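Ticket: handheld controllers, spares and February order
Status: open
Opened by: Shengli Kang
Site: Ginholm
Date: November 30, 2023

Hi Kutent folks, me again! Two things in one ticket, sorry, but they hang together.

First the trouble. The left controller drops out for a second or two and then comes back like nothing happened. What I've tried so far:

Swapped the USB ports. Same thing.
Restarted the host and reloaded the config. Same thing.
Ran a 14 minute session with the cable held still -- no dropouts. Wiggled it at the plug end and got 5 of them pretty fast.

So I'm fairly sure it's the cable and not the controller, which is nice, because my budget can handle a cable (it can't handle much else until the new year).

Second, the money part. We want to go from one station to two in February and I have to get my numbers in before then. Your old quote had the cable set at $200 and the mounting brackets at $300 for the pair. Are those still good? And do the brackets fit the Ferri controllers too, or only the ones we have now? The Damitberg office has some Ferri units they'd let us have, and I'd much rather spend on brackets than on a whole new set.

Also -- can you sell the tray and peg bar fixture separately? The web form only lets me add it as part of the full station, and I don't need another table.

I can send the log file if you want it, it's just long. Please put the cable on its own quote so I can get it approved right away, and the rest can wait for the second one. Thanks a bunch!

Shengli
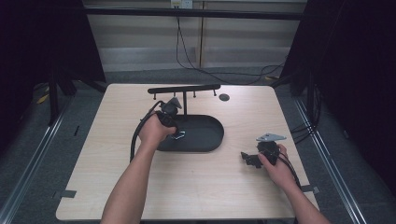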